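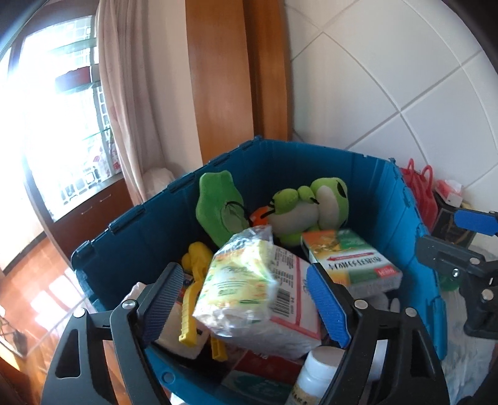 Karness Counselling > Client Help > Tickets > 586

Ticket 586: Video appointments dropping back to the waiting room
Status: Resolved
Last updated: Mar 27, 2025

Opened by Linnea Dalen

Hello all, I hope this is the right place. I have my talking therapy sessions with Halyna Pavliuk by video, and since December the call has thrown me back into the waiting room, always at the 24 minute mark. I sign in again and carry on, but it's a horrid moment to lose someone, usually when I've finally got going! I'm on a tablet and the message says "Session ended, code 1010". My brother Trygve has had a look at our broadband and he can't find anything wrong with it.

Reply from Algirdas Bite, client support

Hello Linnea, thank you so much for writing, and I'm sorry you've put up with this for so long. You're in the right place. Code 1010 means our system thinks you've gone away from the screen, so I doubt your broadband is to blame. Could you tell me whether you join from the reminder email or from the client page? And does the tablet dim while you're talking? I can't see or hear anything from your sessions, by the way, only the times you joined and left.

Linnea Dalen

From the email, always. It does dim, yes – I tend to prop it against the fruit bowl and not touch it.

Algirdas Bite

Lovely, that helps a great deal (and so does the fruit bowl). I tried it here with Vidar Brekke on an older tablet and we were both sent out at 24 minutes when we used the email link. From the client page we stayed in for the full session. Please would you join from the client page for now, and set the screen to stay on? I've asked Halyna to ring you within 10 minutes if the call goes again, so you won't be left waiting.

Linnea Dalen

Had my session this morning and it ran right to the end. Thank you, and thank Vidar too.

Algirdas Bite

I'm so pleased. Vidar has now changed the email link so that it opens the client page first. I'll close this one, but do reply if it comes back and it will open again under the same number.

We use cookies to keep you signed in. Accept | Manage choices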